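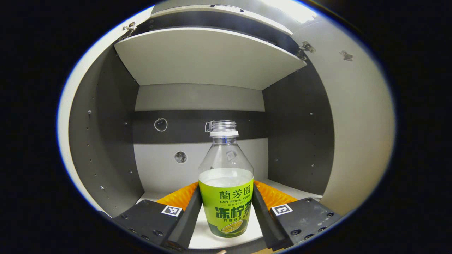
I've been plodding through Chinese characters for a good long while now, and my flashcards on Volo say I have reached 1,484, which sounds very grand until I try to read anything that isn't a flashcard! I learned simplified from the start, as that was what the evening class in Dundach taught, and I've never been quite sure whether I ought to go back and do traditional as well. Then you get a drinks label like this one, with 蘭芳園 at the top in traditional and 冻柠茶 (iced lemon tea) in big simplified characters underneath, and I managed the tea straight away but had to lean on LAN FONG YUEN for the name. So, dear all, is it worth learning both? Or should I carry on as I am and pick up the odd traditional one as I meet it?

Posted by slowinkwell, 7.40 pm
Reading time: 3 minutes

Search this board... Go

mossybank wrote:
Carry on as you are, my love. I did the same and found that a great many of them are identical in both sets anyway, and plenty of the others follow a pattern. Once you've spotted what happens to the speech bit on the left of 说 and 說 you get a whole family thrown in for nothing. I kept a little notebook of the awkward ones and it came to 166, a much less frightening number than I'd been expecting.

fernhill_reader wrote:
I'm going to disagree, kindly I hope. Recognising a character when you already know what it ought to say is a different thing from reading it cold in the middle of a paragraph. I started on traditional and went the other way, and going down to fewer strokes felt much easier than going up looks to be for my friends. If you think you'll ever want older books or Hong Kong newspapers, do it properly now.

mossybank wrote:
Well, yes, but slowinkwell hasn't said anything about old books! There's such a thing as putting a person off.

slowinkwell wrote:
No old books planned, though I do have the first Derese graded reader by my bed (the 700 character one, so it should be well within reach, and somehow it still takes me a week a chapter). I think single characters come easily to me and words don't. Lately I've been going round the house saying the name of everything out loud, feeling rather silly, and it does seem to help more than the cards. 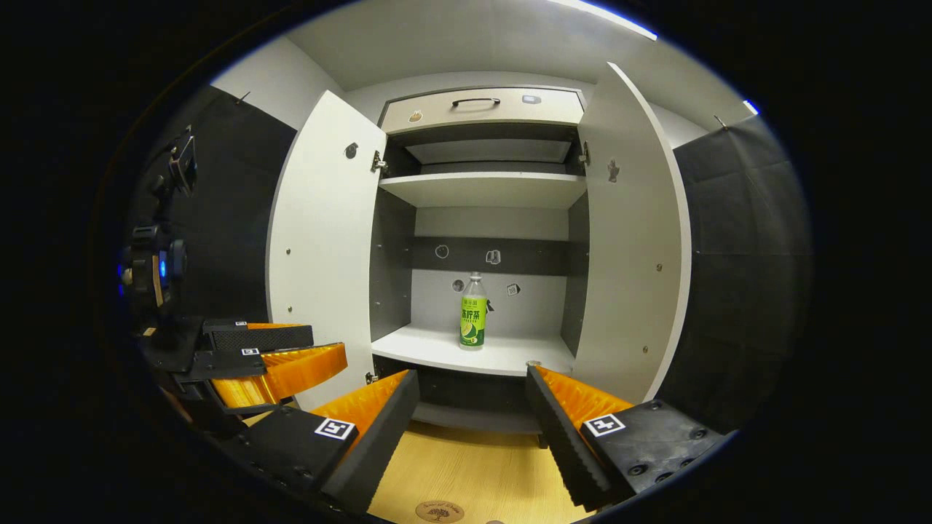
柜子 (guìzi), cupboard, with both doors (门, mén) open

fernhill_reader wrote:
That's a lovely way of doing it. Try whole sentences next, "the cupboard door is open" and so on. And 柜 is 櫃 in traditional, so there's one to begin with.

slowinkwell wrote:
Goodness, look at all those strokes. Right, notebook bought, 櫃 on page one.

Get new replies by email. Enter your address to join our newsletter.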